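Stoica Legal Support: Questions we are often asked about complaints against the police

Who can make a complaint?
Any person who was stopped, searched, questioned or treated badly by an officer, and also any person who saw it happen. You do not need to be a citizen. If you are under 18, a parent or guardian may write in your name.

I was searched at a border or at a station and they kept my telephone. Can I complain about this?
Yes. Write down the date, the place and the name of the power which the officer used. If you received a paper, keep it and send us only a copy.

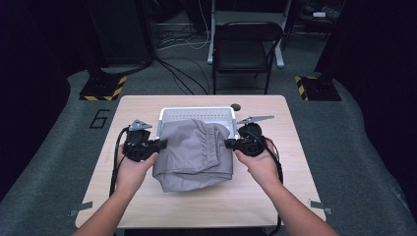
What happens with my belongings after a search of my home?
The officers must leave you a list of everything they take. Read it slowly before you sign, and ask for a correction if the words are too general. An entry such as "clothing" is of little use to you later. A grey garment folded over the edge of a white plastic basket should be written as a grey garment, with the room where it was found. If you do not agree with the list, you may write this beside your signature.

How long do I have to wait for an answer?
In the cases we followed in Tivcombe, the first letter came after 27 days on average. The full answer takes much longer, and in one difficult case it took 230 days. We ask you to be patient, but please tell us if you have heard nothing after 6 weeks. We will then write a reminder for you.

Will a complaint make problems for me with my visa or my work?
A complaint is not a criminal matter and it does not go on your record. Many people who come to our Brilow office are afraid of this, and I understand them well, I had the same fear when I was new in the country. If an officer or an employer says something different to you, please note the exact words and call us. 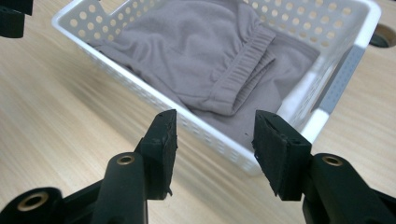

Please do not call the officer yourself to discuss the matter. Even a polite conversation can be understood wrongly afterwards.

Do I need a lawyer?
For the complaint itself, no. If you also want compensation, you should speak with a lawyer early, as the time limits are different. We can give you 5 names of offices which take this kind of work.

Is your help free?
Yes. We pay for the interpreter too, if you tell us your language when you book.

Can you speak to the newspapers for me?
Only if you ask us in writing. We do not give names to journalists, also not to those who have helped us before.

Where do I send my papers?
By post to our office in Ondico House, Brilow, or bring them by hand in the morning. Please put your telephone number on every page.

Answers written by Relu Olteanu. Last changed Mar 29, 2018.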